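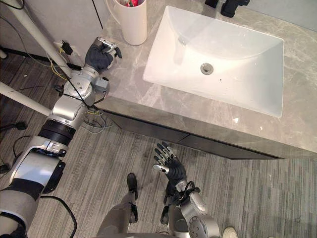
Vanity with inset basin and grey marble top, striped carpet to the floor.

Residents' Forum > Fixtures and Interiors > Bathrooms
Topic: Care of marble vanity tops and carpet in bathrooms

hurkis_block_c
Posted Feb 12, 2025
Members are invited to comment on the care of the vanity units at Visden Court. The countertop is grey marble with white and darker grey veining, and the basin is a large white rectangular one with a chrome drain. The floor in front is a grey striped carpet. The handbook issued on completion contains one paragraph on cleaning and makes no mention of sealing. I should be grateful for advice on the following points: how often the stone should be sealed, which cleaning products are to be avoided, and whether the carpet ought to be retained.

Stonegate70
Reply 1
With regard to sealing, our practice is once a year, in February. A few drops of water are placed on the stone and left for ten minutes. Should a dark patch remain after wiping, the surface is due for treatment. Vinegar, lemon and any limescale remover must be kept away from marble, as they leave dull marks which can only be polished out. Warm water with a little washing-up liquid is sufficient for daily use.

m_terrace
Reply 2
I would support the above, save on one matter. Washing-up liquid leaves a film if it is not rinsed properly, and over several months the film dulls the veining. A neutral stone cleaner is preferable. We use the Nasution one, diluted as the label directs, and a 1 litre bottle has lasted us well over a year.

Stonegate70
Reply 3
The point on rinsing is accepted. I do not accept that a separate product is required where the surface is rinsed and dried with a soft cloth.

Lower Landing
Reply 4
May I turn to the carpet. In my view it is unsuitable in a bathroom and should be replaced with tile or sheet vinyl. Water will reach the floor in front of any basin in regular use, and the underlay holds it. When ours was lifted, the boards beneath the cabinet had blackened along a strip 70 cm long. The quotation for replacement, including the making good of the boards, was 1447 pounds.

m_terrace
Reply 5
That is a considerable sum for a small room. Was the damage attributed to the carpet or to the waste pipe?

Lower Landing
Reply 6
The fitter attributed it to both. The trap had been weeping for a period which could not be established, and the carpet concealed it.

quiet_hours
Reply 7
I must disagree with the recommendation to remove the carpet. Ours has been in place for 18 years and remains sound. A washable mat is kept in front of the basin and hung up after use, and the extractor is left running following a bath. Several households on the Grernerport side have kept theirs on the same basis. It is warm underfoot and considerably quieter for the flat below, which our lease requires us to consider.

hurkis_block_c
Reply 8
I am obliged to all who have replied. The water test will be carried out at the weekend. On the carpet, I shall inspect the trap and the base of the cabinet before reaching a decision. Could quiet_hours confirm whether the lease clause refers to carpet specifically?

quiet_hours
Reply 9
The wording in our lease is "carpet or other suitable covering". Vinyl with an acoustic backing was approved for a neighbour upon written application.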